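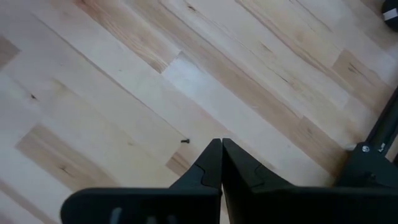
木桌、量杯和地板:Mestham小屋相册第31组

发布于2024-04-11

各位老朋友好,又到了翻相册的时候。上一组放的是院墙和那口老水缸,有几位来信说想看看屋里,尤其想看大家平常围着转的那张木桌,那这一组就放屋里。照片不多,话照旧多一些,您要是赶时间,只看图也好;要是手边正好有杯热茶,就慢慢往下读。

先交代一句,我们搬进Mestham已经六年了。硬盘里攒下来的照片将近3,000张,真正挑出来放到网上的只有很小一部分,剩下的大多是同一只碗、同一扇窗,换个钟点又按了一回快门。家里人笑我,说我拍东西像老太太腌菜,一层一层往坛子里压,也不见开坛。这回总算开了一坛。

一、地板

浅色的硬木地板是我们当年看房子时头一样喜欢上的东西。那时候屋里什么都没搬进来,说话有回声,Lambros Kalogeropoulos陪我们去看的,他蹲下去用手掌贴着木板摸了好一阵子,站起来只讲了一句:“这个别铺掉。”我们听了他的,大部分都让它露着,只在桌子底下用了灰色的地毯,椅子挪来挪去声音小,脚踩上去冬天也舒服。

浅色地板有个好处,也是个坏处,就是藏不住东西。掉一粒芝麻都看得见,更别说黑颜色的小螺丝了。我小时候家里是深色的水磨石,掉了扣子要趴在地上拿手一寸一寸地摸,奶奶在旁边举着手电筒,一边举一边念叨。现在站着低头一看就有,弯腰捡起来往玻璃罐里一放,省了多少工夫!那只罐子是装过蜂蜜的,里头长的短的都有,哪颗配哪件家什早就分不清了,可真到要用的时候,十回里总有那么几回能翻出一颗合适的来,那种高兴劲儿跟在旧大衣口袋里摸到钱差不多。

打扫上没有什么秘诀。干的时候用软毛扫帚顺着木板的方向扫,扫完用拧得很干的布擦一遍。我试过从Kontogiannis杂货铺买回来的一种地板油,味道好闻,有一点橘子皮的意思,就是擦完那天晚上穿袜子走路要小心,我滑过一跤,膝盖青了一个多礼拜。后来改成一季擦一次,薄薄的,第二天再进去走。

有人问过地板缝里的灰怎么办。我用的是一把旧牙刷,坐在小板凳上,听着收音机刷,刷到哪里算哪里,下回接着来。您别笑,这种活儿干着很养神,我有好几封拖了很久的信,都是一边刷缝一边在心里打的腹稿。

二、桌子

再说桌子。台面是浅色的拼木,一条一条的木料并在一起,接缝看得清清楚楚。我就喜欢它这个样子,擦桌子的时候抹布顺着走,手底下能觉出木头的深浅来。当初也有人劝我们买石头台面,说好打理,烫不坏。道理都对,可我总觉得石头台面早上凉手,揉面的人手一凉,心思就跑到别处去了。

桌子刚来的时候颜色比现在要白,这是我凭印象说的,也许记岔了。木头这东西见了光,过了年头,颜色自己会往暖里走。头一年我们心疼得很,谁放杯子都要垫东西,客人来了手都不知道往哪儿搁。到第二年夏天,大概是八月里,下了一场大雨,窗没关严,台面靠窗那头泡了半夜水。第二天早上全家站在那儿看,谁也没说话,后来还是Lambros从工具包里掏出砂纸,打了一个上午,上了两遍油。从那以后大家反倒放开了,这张桌子才算真正用了起来。

上油的法子我写在这里,省得一封一封回信:先把台面擦干净晾透,用细砂纸顺着木纹轻轻带一遍,浮灰拿微微潮的布抹掉。油倒在布上,少倒,抹开,放一刻钟,再用干布把多余的收走。隔一夜,再来一遍。收下来的油布要摊平晾在外头,千万不要团成一团塞进垃圾桶,这件事请您当真。

台面要是有了小坑,先别急着补。滴几滴水在坑里,盖一块湿棉布,熨斗调到中温,隔着布压几下,木头纤维吃了水汽会鼓回来一些。深的坑鼓不平,那就留着吧,我们家有一个坑是切南瓜的时候落下的,现在家里人还管那个地方叫“南瓜角”。

三、量杯

桌上的东西换来换去,最让我惦记的还是那几只塑料量杯。圆圆的杯身,扁扁的手柄,一只一个颜色,摆开来像小孩子的蜡笔。这是Grivis的一套,在Kontogiannis杂货铺门口的篮子里翻到的。当时我是进去买酵母的,酵母没买着,倒抱了一套量杯回来,家里那天的面包也就没做成,晚饭吃的面条。
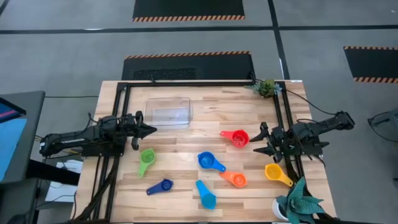
我从前做点心是不量的。我母亲也不量,外婆更不量,她们那一辈人讲究的是“看着放”。面粉抓几把,糖捏一撮,水一边倒一边看,做出来样样都好吃。我学了半辈子也没学到那个本事,做出来的发糕一回像枕头,一回像鞋垫。外婆在的时候我还敢端给她吃,她总是掰一小块慢慢嚼,然后说:“这个有嚼头。”

有了量杯以后日子就安稳了。我给每个颜色都派了差事,红的多半舀面粉,黄的舀糖,绿的给豆子和干果用,蓝颜色的有深有浅,最容易拿错,我老是把深蓝和更深的那只弄混,得拿到窗边比一比。橙色那只我用来量燕麦,用惯了,哪天换一只倒觉得粥的味道都不对。这纯粹是我自己的毛病,您家里怎么顺手怎么来。

用量杯舀面粉,许多人会直接往袋子里一插,压得结结实实地提起来,这样面粉容易放多,烤出来就发干。我的做法是先用勺子把袋里的面粉拨松,再一勺一勺盛进杯里,堆得冒尖了,拿刀背贴着杯口一刮。红糖要反过来,压紧了才准。液体的话,这种扁柄的杯子也能用,只是要端得平,手抖的朋友最好把杯子放在碗上头倒,洒出来也浪费不了。

Lambros有一本翻烂了的点心书,第254页夹着一张公交车票,那一页是芝麻圈饼的方子。方子写得很含糊,只说“一杯油,半杯糖,面粉直到够了为止”。什么叫够了呢?我们两个在桌子边上争了一个下午。他说面团不粘手就算够,我说要再多一点点。最后各做一炉,他那炉酥,我那炉硬,可是我那炉放了好几天还脆着呢,蘸咖啡吃特别好。所以这个官司到今天也没有断出来。

量杯用完就洗,洗完倒扣着晾。塑料的东西怕油,油一干就有一层涩涩的膜,越放越难洗。我用温水加一点小苏打泡上一会儿,再用软布转着圈擦。钢丝球碰也不要碰,划出细痕来就存颜色,姜黄粉沾上去能黄一辈子。我有一只旧的量匙就是这么毁的,现在专门用来给花盆松土。

说到计时,烤东西的时候我用的是Timerer,一只老式的拧发条的小钟。声音大得吓人,响起来隔壁的狗都要应一声。换过几回新的,声音都太客气,我在院子里晒被子根本听不见,饼就糊了。兜了一大圈还是请它回来。

四、透明盒子

那只透明的浅盒子也有来信问过,圆角的,长方形,隔着它能看见底下的木纹。它在我们家什么都装过,装过剥了壳的核桃,装过裁剩下的布头,有一年过节还装过半盒子没有寄出去的贺卡。浅盒子的好处是东西不会埋在底下,打眼一看就知道有什么。深的收纳箱我也有,可是深箱子就像我那只硬盘,放进去容易,想起来难。

量杯我常常就往这类浅盒子里一拢,连手柄带杯身横着放,拿起来方便。讲究的朋友会把它们按大小套起来挂在钩子上,挂着确实好看,我也学过一阵。可惜我每次只用其中一只,取下来那一串就哗啦哗啦响,早上怕吵醒人,慢慢又放回盒子里去了。

透明的塑料时间久了会发乌,用牙膏挤一点在湿布上打圈擦,能亮回来一些。洗完了要用棉布擦干,自己晾干会留水印子,对着光看一个一个圆圈,心里不舒服。我承认这是我一个人的讲究,家里别的人都看不见那些圆圈。
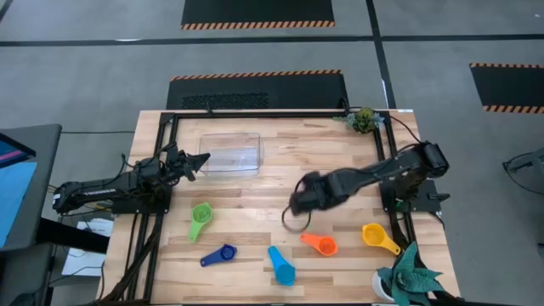 浅色木桌上的彩色量杯,靠后是那只透明浅盒。

我很喜欢橙色和浅蓝色放在木头上的样子。木头是暖的,橙色挨着它就更暖,浅蓝色呢,像在旁边开了一扇小窗。这几只杯子要是排得整整齐齐,倒没有散着好看。小时候我们在外婆的晒谷场上玩石子,撒开来也是这样,谁挨着谁全凭运气,撒完了大家还要围着看一会儿才肯动手。

五、桌边的绿叶子

最后说两句绿叶子。多肉我养过不少,莲座样子的最合我的脾气,个子小,叶子一层包着一层,摆在桌角不占地方,看累了书抬头瞧它一眼,眼睛就歇过来了。养多肉我吃过的亏全在浇水上,头两年太勤快,一看土干了就浇,浇死了好几盆。后来隔壁的太太教我,拿根竹签插到盆底,拔出来带着湿土就再等等,照她说的做,果然好多了。

白盆子里那丛叶子宽宽的、颜色带点蓝绿的,是假的,我老实交代。真的大叶子我也试过,屋里冬天干,叶尖一直焦,我心里过意不去,就换了这么一盆。假叶子唯一的麻烦是落灰,隔一阵子要搬到水池里冲一冲,再找个阴凉的地方沥干。有一回客人来,趁我倒茶的工夫好心给它浇了半壶水,盆底漏出来,地毯湿了一块,我们俩蹲在地上用毛巾吸了半天,吸着吸着都笑了。

选这几张照片花了我两个晚上,配的话又写了三个早上,写多了,删了一些,删完看看还是多。下一组想放窗台和那排旧瓶子,瓶子里插的什么要看院子里到时候开什么。要是您家也有一张用了多年的木桌,或者手里有芝麻圈饼的准方子,能把“够了为止”说清楚的那种,请一定写信来,Lambros也等着看呢。

相册里的照片可以转给亲友看,转的时候留一句出自Mestham小屋就行。

上一组:院墙和老水缸
下一组:窗台(整理中)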